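Recycling Sort Bench: Walk-Around Checklist and Comments
Crichton building, Room 274. October 2024

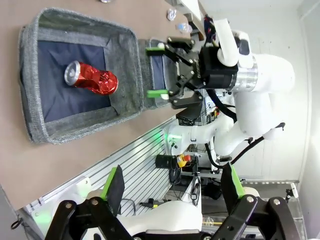 Crushed red can in the gray felt basket, item 6.

Checked by: Ewan Dow
Comments read by: Mylene Marquez
Marks used: OK, NOT OK, ASK AGAIN. I have left out "OK with reservations" from the old form. Everything on the January sheet was marked that way and it told me very little.

BENCH TOP

1. Tabletop clean and free of sticky residue.
OK. I ran a paper towel over the middle and the two front corners. The towel came up clean. I did not lift the baskets, so I can't speak for what is under them.

2. Loose items cleared from the far end.
NOT OK. A small clear plastic bottle and a crumpled clear wrapper were lying past the baskets, along with a small metal thing. I was told they are "waiting to be sorted." Maybe so. The sheet says loose items go in a basket or off the bench, and it does not mention waiting.

3. Edges and rail safe to lean on.
OK. The slotted aluminum rail has no burrs that I could find with a gloved hand. Grooves like that collect grit and can tabs. Somebody should run a brush down them before the next check.

BASKETS

4. Baskets suitable for the material going in.
ASK AGAIN. I have never been sold on felt for drink containers. It looks nice, it doesn't rattle, and it soaks up whatever is left in the bottom of a soda can. The Britavex leaflet calls these baskets "wipe clean." I would like to see the person who wiped one clean. A plain plastic tub with a lid would do this job for less money.

5. Basket rims firm, no sagging or splitting.
OK. The rims are thick and hold their shape. I pushed down on all four sides of the front one and it came back up each time.

6. Cans empty, with no sharp or torn edges.
ASK AGAIN. There is a red aluminum can on its side in the middle of the navy lining, well crushed. People like to crush them and I understand why, they take up less room. But a wrinkled can is where you get a split along a fold, and a split will open a fingertip quicker than you'd think. Gloves for anything crushed, please, including when you are "just moving one." The sheet asks whether cans are empty and gives no way of telling. My suggestion is to tip each one over the sink first. Mylene, can we have that added as its own line?

7. Linings flat and seated in the corners.
OK on the front basket. I did not take the linings out. On the last round I was assured they lift out for washing, and when I asked how often that happens I got a different answer from each person.

8. Baskets labeled.
NOT OK. The instructions taped inside the cupboard say "metal left, plastic right," which depends on where you are standing. Stand on the other side and it is wrong. Labels on the rims, facing both ways.

CABLES AND POWER

9. Cables clipped and off the floor.
NOT OK. The bundle running along the arm is clipped and I have no complaint about it. Lower down is another matter. There are black cables hanging in tangles toward the floor, and one loops out on its own. That loop is at a good height to catch a sleeve or a broom handle. "Nobody walks there" was the reply last time, and then I walked there.

10. Emergency stop visible and reachable.
OK for visible. The yellow and red button is easy to pick out. For reachable, I'd like the shortest person on the shift to try it from the far side of the bench and write down the result. Until that is done I am only signing for half of this item.

11. Emergency stop tested.
ASK AGAIN. The log shows 21 tests, every one passed, every one in the same pen. I have no proof that anything is wrong with it. I want to be in the room for the next one.

UNDER THE BENCH

12. Tools put away.
NOT OK. Small black tool on the lower shelf. Hang it up or put it in the drawer.

13. Clamps tight on the framework.
OK. I tried the white one by hand and it did not shift.

CLEANING SUPPLIES

14. Cleaner suited to the surfaces.
ASK AGAIN. The spray in the cupboard is Flamavov, and the label has a long list of promises and a short list of contents. It may be fine on the tabletop. I would keep it off the felt until someone has tried it on a corner and let it dry overnight.

15. Spill cloths stocked.
OK. Four on the hook, which matches the sheet.

COUNT
Not OK: items 2, 8, 9, 12. The first and last of those are five-minute jobs and I don't expect to see them on the next sheet. I have written that sentence before.

Reply from M. Marquez: Labels ordered. Tip-over line added after item 6. I don't agree on the felt, we have had no leaks through it so far, but I will get a price on plastic tubs so you can stop asking. Cables are with Button Electrical and I'll chase them.

Reply from E. Dow: No leaks that anyone wrote down. Please send me the price when you have it. Item 9 stays open until I have seen the cables myself.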